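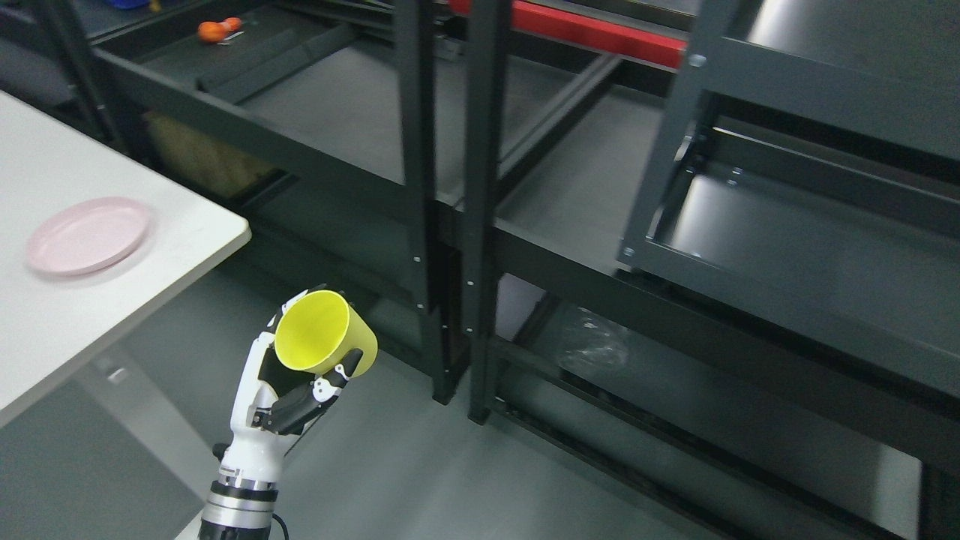
Gelber Kunststoffbecher vor einem Metallregal

Unternehmen / Über uns
Lesezeit: 4 Minuten

Wer wir sind

Kotden verleiht Geschirr, Besteck und Trinkbecher für Veranstaltungen. Unser Lager und die Spülhalle liegen im Gewerbegebiet von Vostholm, gleich hinter der Bahnunterführung. Von dort beliefern wir Vereine, Schulen, Gemeinden, Firmen und private Feiern. Die meisten unserer Kunden feiern im Sommer, deshalb sind wir von Mai bis September mit mehr Leuten im Einsatz als im Winter.

Angefangen haben wir mit Porzellantellern und einer gebrauchten Haubenspülmaschine in einer angemieteten Garage. Die Garage hatte keinen Bodenablauf, und das Wasser musste mit dem Sauger heraus. Nach dem zweiten Winter sind wir in die heutige Halle gezogen. Sie gehörte früher zu einer Gärtnerei und hatte schon einen gefliesten Raum mit Starkstrom, der sich als Spülküche anbot. Heute arbeiten dort zwei Bandspülmaschinen, eine für Porzellan und Besteck und eine für Kunststoff. Beides läuft getrennt, weil Kunststoff eine andere Trocknung braucht und sonst mit Wassertropfen in die Kisten käme.

Was wir verleihen

Im Programm sind flache und tiefe Teller, Schalen, Kaffeegeschirr, Gläser, Mehrwegbecher und Besteck in zwei Ausführungen. Die einfache Ausführung ist für Zeltfeste gedacht, die schwerere nehmen eher Hochzeiten und Jubiläen. Dazu kommen Thermobehälter, Tabletts und Spülkörbe. Zelte, Tische und Bänke führen wir nicht. Dafür gibt es in der Region gute Anbieter, und auf Wunsch schicken wir eine Liste mit.

Becher sind der größte Teil des Geschäfts. Wir geben sie ab 200 Stück heraus, Porzellan auch in kleineren Mengen. Bedruckte Becher bieten wir nur an, wenn der Veranstalter sie später selbst behält. Ein Becher mit der Jahreszahl eines Dorffestes lässt sich im nächsten Jahr schlecht weiterverleihen, und wir hatten davon eine Zeit lang sehr viele im Regal.

So läuft eine Bestellung ab

Sie schicken uns Datum, Ort und ungefähre Gästezahl. Wir schlagen eine Menge vor und nennen den Preis einschließlich Spülen. Geliefert wird in stapelbaren Kisten mit Deckel, meist am Werktag vor der Veranstaltung. Jede Kiste hat eine Nummer und einen Packzettel. Bitte lassen Sie den Zettel in der Kiste, auch wenn er nass geworden ist.

Zurück nehmen wir alles ungespült. Essensreste müssen herunter, mehr ist nicht nötig. Wer trotzdem vorspült, spart uns kaum Arbeit - wir spülen ohnehin jedes Teil noch einmal. Nach dem Spülen wird gezählt und auf Sprünge und Verfärbungen geprüft. Was fehlt oder beschädigt ist, steht mit Stückpreis auf der Rechnung. Besteck taucht oft später noch auf, etwa in der Biotonne oder im Zeltboden, und kann bis zum Ende des Folgemonats nachgereicht werden. Der Betrag wird dann gutgeschrieben.

Wir fahren mit zwei eigenen Lieferwagen. Bei größeren Mengen übernimmt die Spedition Ó Dubhghaill den Transport, mit der wir seit dem Umzug in die Halle zusammenarbeiten. Abholen können Sie natürlich auch selbst. Für einen normalen Kombi sind sechs Kisten Porzellan das Maximum.

Irkari

Unter dem Namen Irkari betreiben wir seit einigen Jahren einen Pfandkreislauf für Becher. Gedacht ist er für Veranstaltungen, bei denen mehrere Stände von verschiedenen Betreibern ausschenken. Alle Stände nutzen denselben Becher, der Pfandbetrag ist mit 2 Euro überall gleich, und die Gäste können an jedem Stand zurückgeben. Abgerechnet wird am Ende zentral über uns. Inzwischen machen 43 Veranstaltungen im Jahr mit, vom Weihnachtsmarkt bis zum Kreisturnfest.

Das System hat auch Grenzen. An Ständen mit sehr wenig Platz stört der zweite Korb für die Rückläufer, und manche Gäste nehmen den Becher lieber mit nach Hause. Damit muss man rechnen, wenn man die Menge plant.

Unser Team

In der Spülhalle arbeiten Festangestellte und in der Saison Aushilfen, viele davon Studierende. Eingearbeitet wird zuerst an der Sortierung, danach an der Maschine. Nachtschichten gibt es nicht. Am Montag nach einem langen Festwochenende beginnt die erste Schicht um sechs Uhr, sonst um sieben. Freie Stellen hängen wir am Tor aus und veröffentlichen sie auf der Seite „Arbeiten bei uns“.

Besuch und Abholung

Die Halle ist werktags geöffnet, in der Saison auch samstags bis mittags. Musterteller und Becher können Sie sich an der Theke ansehen und für ein paar Tage mitnehmen. Im Juni ist viel los, da lohnt sich ein Anruf vorher. Schulklassen führen wir nach Absprache durch die Spülküche, geschlossene Schuhe sind Pflicht.

Stand: 19. August 2023

Kommentare (3)

Gast
Wir hatten für das Schulfest 200 Kaffeegedecke bestellt, alles sauber und vollzählig. Die Kisten sind allerdings schwer, zu zweit tragen!

Feuerwehrfest
Kann man Besteck auch ohne Teller mieten? Auf der Preisliste finde ich nur Sets.

Kotden Kundenservice
Ja, das geht. Bitte im Bestellformular unter „Bemerkungen“ eintragen, die Einzelpreise schicken wir dann per E-Mail.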